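Projektbericht: Regeln für den Tischarbeitsplatz im Projekt Hemitz
Dalia Sepp, November 2018
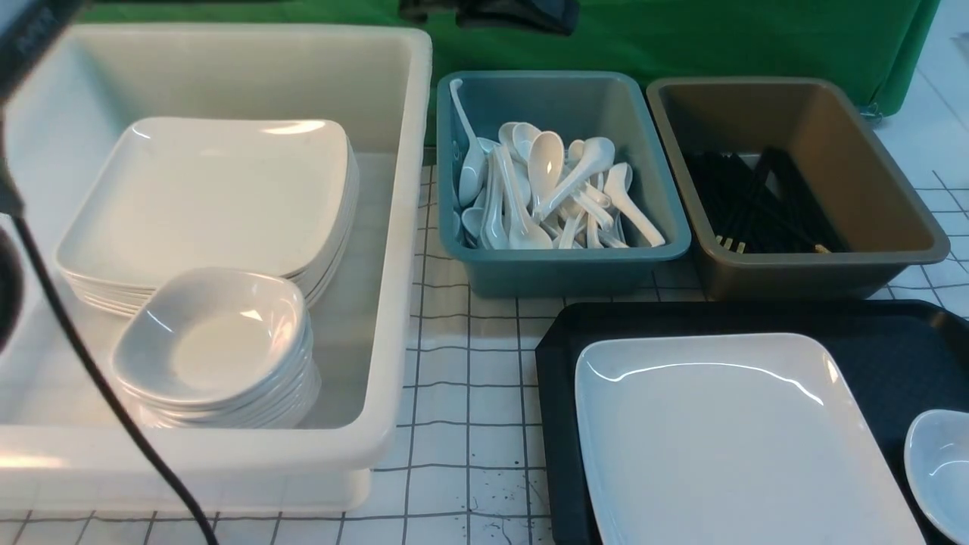
Als ich mit dem Projekt angefangen habe, dachte ich ja, ich programmiere ein halbes Jahr lang Greifbewegungen. Stattdessen habe ich vor allem Regeln geschrieben! Unsere Betreuerin Waraporn Kaewsai wollte, dass am Ende ein Regelblatt am Arbeitsplatz hängt, nach dem auch jemand arbeiten kann, der uns nie kennengelernt hat. Die Aufgabe selbst klingt harmlos: Geschirr aus Behältern holen und auf einem Tablett zusammenstellen. Aber schon bei der Frage, was "ordentlich vorbereitet" heißt, waren Montri und ich uns uneinig. Teller und Schalen sind einfach, die stehen gestapelt in der großen weißen Kiste. Die Löffel liegen dagegen kreuz und quer in der türkisen, und Montri wollte sie am liebsten vor jedem Durchgang ausrichten. Ich war dagegen (in einer Küche sortiert die ja auch keiner), und so steht es jetzt in Regel 2: Löffel und Stäbchen bleiben ungeordnet, jede Sorte in ihrer eigenen Kiste.

Wie wir zu den Regeln gekommen sind

Angefangen haben wir mit der Risikobeurteilung, so wie es in der EN ISO 12100 gedacht ist, also Gefährdungen suchen, einschätzen, Maßnahmen festlegen. Dazu kam die ISO/TS 15066 für alles, wo Mensch und Roboter sich den Platz teilen. Ich gebe zu, dass ich beim ersten Lesen ziemlich wenig verstanden habe. Geholfen hat mir Sushil Bhatia, der das Vorgängerprojekt Dinton gemacht hat und mir seine alten Tabellen gegeben hat - mit allen Randnotizen, die waren fast das Beste daran.

Danach haben wir 282 Durchgänge gefahren und jede Störung ins Protokoll geschrieben, auch die peinlichen. 246 davon liefen ohne Eingriff durch. Bei den übrigen musste jemand anhalten, und genau aus diesen Einträgen sind die meisten Regeln entstanden.

Die Regeln (Fassung Hemitz 6)

1. Vor dem Start wird laut angesagt, dass gestartet wird. Wer am Tisch steht, antwortet.
2. Löffel und Stäbchen ungeordnet lassen, Sorten nicht mischen.
3. Behälter nach dem Raster auf der Tischfläche ausrichten und die Position ins Protokoll eintragen.
4. Kabel vor jedem Durchgang auf ihrem ganzen Weg ansehen und den Arm einmal langsam durch den Arbeitsbereich fahren.
5. Nachgefüllt wird nur im Halt. Keine Hand in eine Kiste, solange der Arm freigegeben ist!
6. Geschirr mit Sprung oder abgeplatzter Kante sofort aussortieren.

Über Regel 4 haben wir am längsten geredet. In der ersten Fassung stand nur "Kabel prüfen", und das hat jeder anders verstanden. Honeylyn Agbayani hat beim Probelesen gefragt, ob sie am Stecker ziehen soll oder bloß hinschauen - da war klar, dass der Satz so nicht bleiben kann.

Was noch offen ist

Die Reinigung fehlt komplett. Wir haben zwar einen Entwurf, wann die Tischfläche gewischt wird und womit, aber der ist nicht abgestimmt. Außerdem würde ich im Januar gern mit Montri Duangkaew die Protokollvorlage kürzen, sie hat 2 Seiten und die zweite füllt fast niemand aus. Die Vorlage liegt im Projektordner unter Hemitz, Unterordner Regeln, zusammen mit der Risikobeurteilung.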